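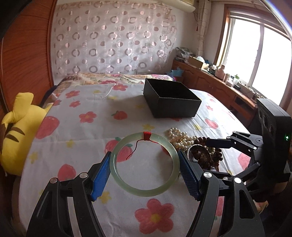
Is a jade-green bangle worth anything?
Usually less than the family thinks. Green and see-through describes jade, and it also describes dyed quartz, glass and resin. The color won't settle it, and neither will a red thread tag tied at the top like the one on this pale green bangle – anyone can tie a thread. What I want is a lab report with a photo that matches the piece. Without one, write it down as "green bangle" and move on.

Can't I test it myself?
People tap them, scratch them, and hold them against their cheek to see if they stay cool. I've tried all three on a glass bangle and would have passed it every time. Please don't scratch anything. A scratched fake is still a fake, and a scratched real one is now a cheaper real one.

Should I cut the string off before storing it?
Leave it until you know whether it matters. Somebody may remember who tied it.

Where should I sort everything?
On a bed, over a plain or printed cloth, with the door closed. Tables are overrated for this, as small things roll off them. Get the lamp close and put the jewelry away before you start on the coins.

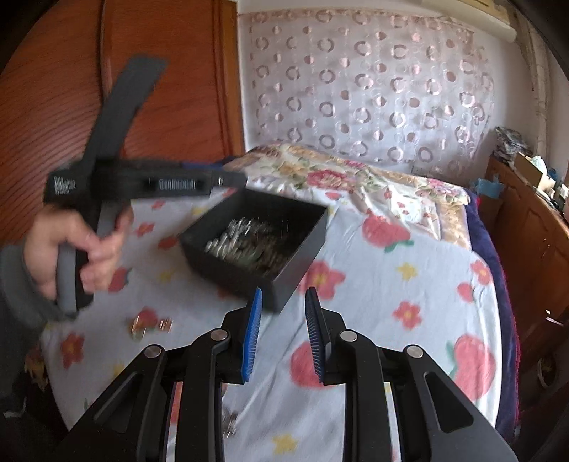

Should coins be cleaned first?
No. Bilal Chamoun, who buys for Rulden, told me he turns away more polished coins than fake ones, and I believe that part of his sales talk. Tip them into something shallow with sides and sort by country, then by year if you have the patience.

Are any of them likely to be rare?
I doubt it. The last lot I went through in February held 385 coins, and 39 of them were worth looking up. The best sold for less than the catalog I bought to look it up in.

Do I need one of those Clirmont sorting kits?
I can't see why. You get a tray, a pair of cotton gloves and a printed list. A baking sheet does the same job.

What about the "free valuation" offers?
Read the small print. Medeiros wanted to keep the whole lot for two weeks, and Karel offered me $233 by email without having seen a single piece. Maybe that was fair – I had no way of knowing, and I suspect they didn't either. Get two prices in person, and ask each buyer to list what they're paying for, item by item.

Do I need insurance?
Check your home policy before buying anything extra. Mine has a $500 limit on any one item of jewelry without paperwork, so the green bangle is covered for more than I'd pay for it.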